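Wukia Hilfe-Forum – Hardware und Basteln

Zweite Festplatte im alten Desktop: Welches Kabel kommt wohin?

Bohdana Hladun
20. Juni 2023

Hallo zusammen, ich hab hier einen älteren Tower geerbt und möchte eine normale 3,5-Zoll-Platte einbauen, die noch im Schrank lag. Seitenwand ist ab, so weit bin ich gekommen. Jetzt sitze ich vor dem Kabelsalat und traue mich nicht weiter. Es gibt einen schwarzen Stecker mit gelben, roten und schwarzen Adern und daneben ein blaues Kabel, das ganz anders aussieht. Brauche ich beide? Und muss ich vorher den ganzen Käfig ausbauen? Ich hab 2 Fotos drangehängt, das zweite steht weiter unten bei meinem Nachtrag.

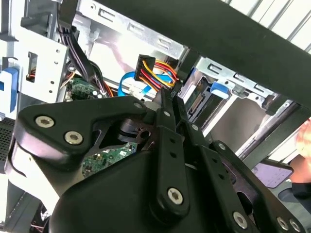 Antworten

Inna Romaniuk

Ja, du brauchst beide! Der schwarze mit den bunten Adern ist SATA-Strom, das blaue ist das Datenkabel. Beide Stecker haben innen ein kleines L, die passen also nur in einer Richtung. Bitte nicht drücken, wenn es hakt – lieber umdrehen und noch mal schauen. Mir ist bei meinem alten Rechner mal so eine Plastiknase abgebrochen, da war die Platte hin (und meine Laune auch).

Den Käfig würde ich erst mal drinlassen. Die blaue Lasche daran ist eine Entriegelung, schau mal, ob sich damit etwas lösen lässt, bevor du zum Schraubenzieher greifst. Und vorher Netzstecker raus, klar.

pasichnyk

einfach reinstecken und hochfahren, geht schon

Bohdana Hladun

Danke euch! Nachtrag: Ich hab den Tower jetzt flach auf die Seite gelegt, so kommt man viel besser ran. Die Platte steht links daneben, die mit dem blau-weißen Aufkleber. Was mich noch beschäftigt, ist das Netzteil, das ist ja nicht mehr das jüngste.
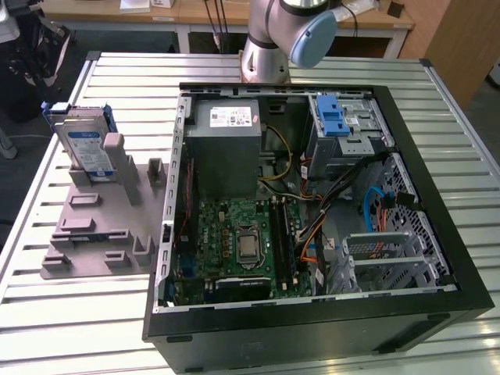
Wegen einer einzigen Platte mehr will ich ungern gleich ein neues kaufen, zumal ja auch noch eine Grafikkarte dranhängt. Reicht das, oder muss ich da rechnen?

Inna Romaniuk

Eine Festplatte braucht wenig, da würde ich mir keinen Kopf machen, solange der Rechner bisher stabil lief. Die Wattzahl steht normalerweise auf dem Etikett vom Netzteil. Wenn du 50 Watt Luft hast, ist das für eine Platte mehr als genug.

Nach dem Einbau taucht sie übrigens nicht unbedingt gleich im Explorer auf. Dann in die Datenträgerverwaltung gehen, dort muss sie eventuell erst einen Buchstaben bekommen. Formatieren nur, wenn nichts mehr drauf ist, was du behalten willst!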